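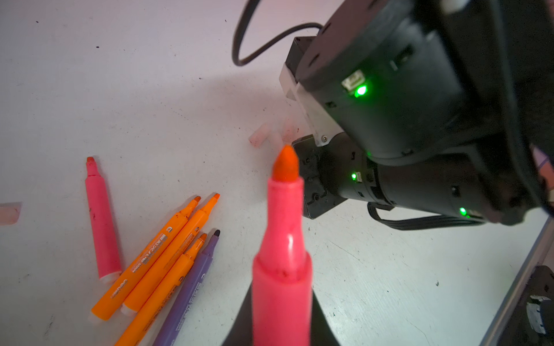 FOR IMMEDIATE RELEASE

Lamell opens a marker swap and sorting bench in Ballarat, and your pencil case is invited

Hello from Lamell! I'm Setareh Shokri, I own the shop (the narrow one on Hassanpour Lane with the green door), and I'm writing this release myself, so please forgive the enthusiasm. From March we're running the Norard Marker Swap, a free drop-in bench where you can bring your felt-tip markers, find out which ones still have some life in them, and swap the colours you never touch for the ones you always run out of.

If you have kids, or teach kids, or draw yourself, you'll know the tub I'm talking about. Every house has one. It's full of orange. I don't know why it's always orange, but people buy a set, the black and the blue get hammered, the pink goes missing down the couch, and the oranges pile up year after year in perfectly good nick. Purple is nearly as bad. Meanwhile the family next door has somehow ended up with six blues and would love an orange for a tiger.

I started sorting old markers at the back of the shop last winter, mostly because customers kept asking whether I could take them. We put a tub by the counter and it filled up, so we put out a second one. By the end of term we had 755 markers, and I can tell you that because I sat down with a cup of tea and a tally sheet and went through the lot. Of those, 242 were completely dry and 208 would still draw but only faintly. The rest were fine, bar some grubby barrels. A lot of them had only been thrown in because the cap had gone.

So that's where the swap comes from. It works like this.

Bring up to 13 markers per visit. Any brand, any tip, water-based or permanent, but please keep the permanent ones in a separate bag. Caps are great if you have them and we've got a jar of spares if you don't. We'll give you a sheet of scrap cartridge paper and a spot at the white table, and you test each one with a short line and a filled square. The line shows you how the tip is holding its shape and the square shows you whether the ink keeps up. Anything that passes goes in the swap trays, sorted by colour, and you can take one out for each one you put in. Anything faint goes in the wash tray, more on that in a minute. Anything dry goes in the box for parts and recycling.

You'd be surprised how much you can learn from a tip. A lighter marker that's been used over a darker wet patch picks up the other colour, and you'll see the pink turn a bit muddy at the end. Most of the time you can scribble it clean on scrap paper. Chisel tips go soft at the corners first and are still lovely for backgrounds and big lettering after that, so don't be too quick to ditch them. A pointed tip that has been pushed down inside the collar by a very keen four-year-old can sometimes be eased back up with tweezers (gently, and over newspaper, please – I've ruined a good apron that way).

The wash tray is my favourite bit. We use the faint water-based markers to make our own liquid colour, by standing them tip-down in small jars with a splash of water and leaving them overnight. What comes out is a thin, bright wash that's gorgeous for skies and wrapping paper. We're calling it Testine, after the first jar, which was labelled "test nine" in my terrible handwriting and got misread by everyone who came in. Testine isn't for sale. It goes out free to anyone who brings in a clean jar with a lid, for as long as each batch lasts. It does fade in direct sun, so I wouldn't use it on anything you want to hang by a window.

A few practical things, as I'm told a press release should have them.

The bench is open from 3.30 pm to 5.30 pm on weekdays during term, and in the mornings during school holidays. There's no booking and no charge. Under-eights need a grown-up with them, and grown-ups are very welcome to come without any children at all. Plenty already do. There's a step at the front door and a flat entrance from the car park behind the bakery, so come round that way if you've got a pram or a wheelchair.

Wear something you don't mind getting a mark on. The table gets wiped down at the end of each session but it collects specks and scuffs all afternoon, and so will your sleeves. Uncapped markers should be laid flat while you're working. It's kinder to the ink than standing them on their ends, and a marker lying on its side is also much harder to lean your elbow on. I lay mine out in a row by colour before I start, all pointing more or less the same way, and put the one I'm using down on its own. My staff think this is fussy. They do it too now.

Teachers, if you have a classroom tub that needs going through, get in touch before you come and we'll lift the limit of 13 and set aside a morning for you. We can also make up a mixed bundle for a class that's short of particular colours. Tell me the year level and what you're making and I'll do my best, although I can't promise black. Everyone wants black. I can promise you orange.

We're after donations as well: spare caps, empty glass jars with lids, old ice cream tubs and clean scrap paper with one blank side. No highlighters for now, please, as the ink behaves differently in the wash jars and we haven't worked it out. No paint pens either. The bench opens with the trays already stocked from last winter's sorting, so the first visitors will have a decent range to pick through.

I'm happy to talk to local papers, radio, school newsletters or anyone else about the swap, and I can show you the bench in use on any weekday afternoon. Come a little before 3.30 pm if you want a quiet chat.

Media contact: Setareh Shokri, owner, Lamell, Hassanpour Lane, Ballarat. Ask for me at the counter or leave a message with the shop.

ENDS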